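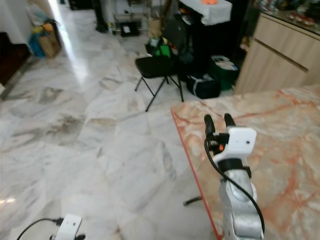 動作計画の失敗は、たいてい計画そのものより手前で起きている、というのが制御チームのBermúdezの意見です。認識側から渡された物体の位置が古いまま軌道が引かれ、誰もそのずれに気づかないまま腕が動く。この話が社内で何度も出るようになり、認識と計画のあいだをつなぐ層を専任で見る人を採用することになりました。

募集職種
ロボットソフトウェアエンジニア（認識・動作計画の統合、開発ツール）

会社について
株式会社Litskaは、双腕ロボット向けの制御ソフトウェアを開発しています。主力は動作計画ライブラリ「Cerkley」で、店舗や住居のように物の配置が日々変わる場所での利用を想定しています。ロボット本体は製造していません。

仕事の内容
・頭部カメラと手先の情報を時刻で揃え、Cerkleyに渡すモジュールの設計と実装
・両腕の干渉チェックの高速化。現在の制御周期は200 Hz、計画の再計算は100 ms以内が目標です
・記録再生ツール「Ritby」の保守と機能追加。実機のログを読み込み、計画器の判断を1ステップずつ追うためのツールです
・回帰テストの整備。現在676件のシナリオがあり、夜間に自動で実行しています。結果が不安定なものの切り分けから始めていただきます
・実機での確認作業。週の半分ほどは机を離れ、ロボットのそばで作業します

必須の経験
・C++での開発実務2年以上
・Pythonでのツール作成
・座標変換、順運動学・逆運動学の基礎知識
・Linux環境での開発とデバッグ
・日本語での読み書き（設計文書は日本語、コード中のコメントは英語です）

あると望ましい経験
・ROS 2を使った開発
・サンプリング型または最適化型の動作計画の実装
・カメラの外部パラメータ較正
・リアルタイム制御での遅延の計測と改善
論文の有無は問いません。機械学習の経験も必須ではありませんが、学習済みモデルの出力を計画器で受ける場面はあります。

勤務条件
雇用形態は正社員、試用期間は3か月です。フレックスタイム制で、コアタイムは11時から15時。実機を使わない日は在宅勤務ができます。火曜日の午前は全員で実機のログを見る時間にしているため、原則として出社をお願いしています。給与は経験と現職の条件をもとに面談で決めます。交通費は全額支給、開発用PCは機種を選べます。

選考の流れ
書類選考、技術面談、実技、最終面談の順に進みます。実技では、Ritbyで記録したログをお渡しし、軌道が途中で止まった原因を調べていただきます。正解を一つに決めた課題ではないため、調べた順序と、途中で捨てた仮説もあわせて聞かせてください。所要時間は半日で、謝礼をお支払いします。

応募方法
採用ページのフォームから、職務経歴書と、ご自身で書いたコードが分かるもの（公開リポジトリ、または抜粋）をお送りください。業務上コードを公開できない方は、担当した部分の説明文でも受け付けます。締め切りは8月末ですが、採用が決まり次第終了します。書類選考の結果は、合否にかかわらずメールでご連絡します。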